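Features > Food > The Pantry Column

**Salt, Soup and My Mother-in-Law's Saturday Voice**

I was standing in the soup aisle at the Ellery market with my reading glasses pushed up on my head, holding a can in each hand like a woman trying to guess their weight. One said "reduced sodium." The other said nothing at all on the front, just a nice picture of a carrot. Guess which one had more salt in it? The reduced one! By a good bit, too.

I put both back and went home and got a little obsessed, as my family will tell you.

So what does "reduced" mean on a soup can? It means reduced from that same company's regular soup. If the regular soup was practically seawater to begin with, you can knock off a quarter of the salt and still be eating seawater. "Low sodium" is a different phrase with a real number behind it: in this country it's 140 milligrams or less per serving. I had been using the two terms as if they were the same thing for most of my adult life, and I write about food for a living (please don't tell my editor).

And then there's the serving. Oh, the serving! My can of Nimon chicken and rice claims to hold more than one, and I have never once in my life shared a can of soup. I eat it over the sink at lunchtime and call it a meal. Once you multiply, the number on the back gets ugly fast.

I called my friend Jolene Mahuika, who spent years cooking in a hospital kitchen in Kilomari before she retired, and read her a few labels over the phone. She laughed at me for a while. "Honey, read me the bread," she said.

I hadn't even thought about the bread.

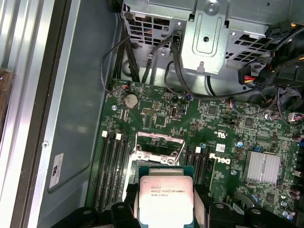
The bread was worse than I expected. It doesn't taste salty, so you don't suspect it, but a slice of my everyday sandwich loaf has 244 milligrams, and who eats one slice? Put two together with some deli turkey and a piece of cheese and you've built yourself a small salt lick before you've even opened the pickles. I love pickles. I'm not giving up pickles.

Jolene's advice was to quit hunting for the one bad guy and write down everything I ate for five days, condiments included. I did it in the back of an old address book. The surprises, for me, were the salad dressing (Prevau Garden Italian, which I'd been pouring on like it was water), the cottage cheese, and a box of instant pancake mix I had always thought of as a sweet food. The chips, which I'd been feeling guilty about since roughly college, came in well down the list.

I do get cross about this. Salt is cheap, it makes cheap ingredients taste like something, and it keeps us coming back for another spoonful. A company that can sell you watery broth and call it hearty is going to keep on doing it until we stop buying it. My husband says I should put that on a T-shirt. He also says I've become very tiring to shop with.

But I've changed a few things, and they've stuck so far. I rinse canned beans now, a good long rinse in the colander. I buy the unsalted broth and salt it myself at the end, and I always use less than they would have. I make dressing in a jar – oil, lemon, mustard, a bit of garlic – and it keeps in the fridge until I've eaten it all, usually by the next evening. Vinegar helps more than I'd have guessed. So does toasting your spices in a dry pan for a minute, which makes the whole house smell wonderful.

The first week everything tasted like cardboard. I won't lie to you about that. By week 3 I had a restaurant french fry and had to drink a full glass of water afterward, and I used to be the person who salted those.

If you've got high blood pressure or kidney trouble, talk to your doctor before you go switching things around, and ask about the salt substitutes in particular. Many of them are made with potassium, and that isn't safe for everybody.

My mother-in-law remains unconvinced. She came for supper in May, tasted my white bean soup, put down her spoon and asked, in the voice she saves for company, whether we'd run out of salt. I passed her the shaker. She used it, and then she had seconds, and she took the rest of the pot home with her in my good container, and I'd like that container back.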